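최종 수정: 2018년 10월
처음으로 | 준비 | 예산 | 설치 | 문의

3장. 사기 전에 정해 둘 것들 (팔, 그리퍼, 작업대, 그리고 돈 이야기)

2장에서 무슨 작업을 시킬지 한 줄로 적어 두셨죠? 이 장에서는 그 한 줄을 견적서로 바꿔 봅니다. 저는 이 순서를 거꾸로 해서(카탈로그부터 펼쳐 놓고!) 첫해 예산을 꽤 어그러뜨린 적이 있어요. 그래서 여러분은 꼭 작업부터 시작하셨으면 합니다. 금액은 전부 만 원 단위고, 부가세는 뺀 숫자예요.

3.1 집을 물건부터 고르기

1. 실제로 다룰 물건을 책상 위에 꺼내 놓으세요. 도면이나 사진 말고 진짜 물건이요.
2. 제일 넓은 곳의 폭, 제일 좁은 곳의 폭, 가득 찼을 때 무게를 잽니다. 저는 주방 저울을 썼어요.
3. 물건이 어떤 자세로 놓여 있을지 적습니다. 서 있는지, 누워 있는지, 기울어 있는지.
4. 집는 지점을 두 군데 이상 표시해 두세요. 한 군데만 믿고 손가락을 주문하면 나중에 다시 주문하게 됩니다(제가 그랬습니다).

저희 작업은 작은 음료병 옮기기였어요. 병은 만만해 보이는데 몸통이랑 목의 굵기가 다르고, 라벨 붙은 데와 안 붙은 데의 미끄러운 정도도 달라요. 그래서 벌어지는 폭에 여유가 있고 손가락만 따로 바꿔 끼울 수 있는 그리퍼로 방향을 잡았습니다. 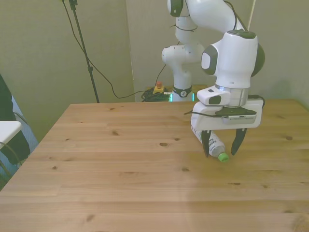 그림 3-1. 초록 뚜껑 병과 검은색 그리퍼 손가락. 병이 기울어진 자세.

참고: 병이 기울면 뚜껑 쪽이 작업대에 아주 가까워집니다. 팔의 도달 거리를 계산할 때 손목에서 손가락 끝까지의 길이만 넣지 말고, 손가락 아래로 내려오는 물건 길이까지 넣으세요. 견적 요청서에도 이 값을 따로 적어 주는 게 좋아요.

3.2 예산표 만들기

견적은 두 곳 이상에서 받으세요. 저는 Tarlow와 Stalla 두 군데에 같은 요청서를 보냈는데, 돌아온 견적서 모양이 완전히 달라서 처음엔 비교가 안 되더라고요. Tarlow는 그리퍼와 손가락, 케이블을 한 묶음으로 적었고 Stalla는 나사 봉지까지 한 줄씩 나눠 적어 왔거든요. 그래서 아래 순서로 제 표에 옮겨 적었습니다.

1. 팔 본체와 제어기는 한 줄로 합칩니다.
2. 그리퍼, 손가락, 플랜지 어댑터를 한 칸에 모읍니다. 그리퍼가 팔과 바로 맞물리는지 꼭 물어보세요. 안 맞으면 어댑터 값이 따로 붙습니다.
3. 안전 부품 칸을 따로 만듭니다. 비상정지 버튼이 기본 포함인지, 케이블 길이가 얼마인지 적으세요.
4. 작업대, 스탠드, 전원 공사를 마지막 칸에 넣습니다. 여기가 제일 자주 빠져요.
5. 합계 밑에 예비비를 한 줄 더 씁니다.

저희 표에서 그리퍼 묶음은 Tarlow가 307, Stalla가 240이었어요. 차이가 커 보이죠? 그런데 Stalla 쪽에는 여분 손가락과 설치 방문이 빠져 있었고, 그걸 더해 달라고 하니 60이 올라서 거의 같은 금액이 됐습니다. 결국 저희는 납기가 빠른 쪽으로 갔어요. 싼 줄 알고 덜컥 발주했으면 3월에 추가 결재를 또 올릴 뻔했죠.

주의: 견적 유효기간을 꼭 보세요. 내부 결재가 길어지는 곳이라면 발주 예정일까지 유효한 견적으로 다시 받아 두셔야 합니다.

3.3 작업대와 자리 잡기

작업대는 욕심을 버려도 되는 항목이에요. 저는 처음에 알루미늄 프로파일 작업대를 233에 견적 받았다가, 지금 단계에서는 과하다 싶어서 다음 해로 미뤘습니다.

1. 팔이 닿는 범위를 종이에 그려서 바닥에 깔아 봅니다.
2. 팔 받침을 작업대에 올릴지 바닥에 따로 세울지 정하세요. 따로 세우면 작업대 교체가 쉬운 대신 자리 맞추기를 다시 해야 해요.
3. 물건을 집고 놓는 자리에 표시를 합니다.
4. 작업대를 손으로 흔들어 보세요. 흔들리면 다리부터 고정합니다.

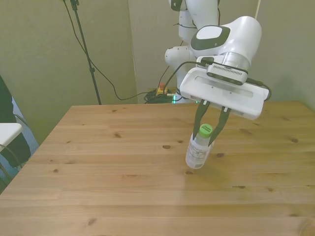

나무 작업대로 시작하실 분들은 평탄도를 먼저 확인하세요. 긴 자를 가로세로로 대 보고, 틈이 보이면 그 자리는 내려놓는 위치에서 빼는 게 속 편합니다. 무늬가 많은 상판이라면 카메라로 물건을 찾게 할 계획인지도 미리 생각해 두시고요. 저희 소나무 상판처럼 짙은 옹이가 군데군데 있으면 배경이 단색이 아니니까, 비전 기능을 살 때 이런 바탕에서 시연해 달라고 하는 게 좋습니다. 투명한 병을 다룰 거라면 더더욱요! 병 너머로 나뭇결이 비칠 수 있으니 시연용 물건도 여러분 것으로 보내세요. 단색 매트를 한 장 까는 방법도 있는데, 매트 값은 소모품 칸에 넣으시면 됩니다.

3.4 케이블과 비상정지

1. 비상정지 버튼은 작업자가 서는 자리에서 손이 바로 닿는 곳에 둡니다. 설치 위치를 정한 다음 케이블 길이를 주문하세요.
2. 그리퍼 케이블은 손목이 끝까지 돌아도 당기지 않을 만큼 여유를 줍니다.
3. 남는 케이블은 묶어서 사람 다니는 길 밖으로 빼세요. 케이블 덕트와 타이도 예산표에 적습니다. 금액은 작아도 빠지면 귀찮아요.
4. 스탠드를 세울 거라면 팔의 동작 범위 바깥에 세우고, 늘어지는 선이 없는지 따로 확인합니다.

주의: 위험성 평가가 끝나기 전에는 팔의 동작 범위 안에 손을 넣지 마세요. 평가 비용과 교육 시간도 도입 계획에 넣어 두셔야 합니다. 저는 이걸 나중에 알아서 일정이 밀렸어요.

3.5 발주 직전 확인

1. 집을 물건의 치수와 무게가 견적 요청서에 들어갔는지 봅니다.
2. 손가락 여분이 몇 벌인지, 단품 주문이 되는지 확인합니다.
3. 설치 방문과 교육이 포함인지 메일로 답을 받아 두세요. 전화로만 들은 건 나중에 찾을 수가 없습니다.
4. 보증 기간이 납품일부터인지 설치일부터인지 적어 둡니다.
5. 예산표를 저장하고 4장으로 넘어갑니다. 장비가 도착하면 상자를 열기 전에 4.1부터 읽어 주세요.

문의: Wukico 설치 안내 담당 | © 2018 Wukico | 맨 위로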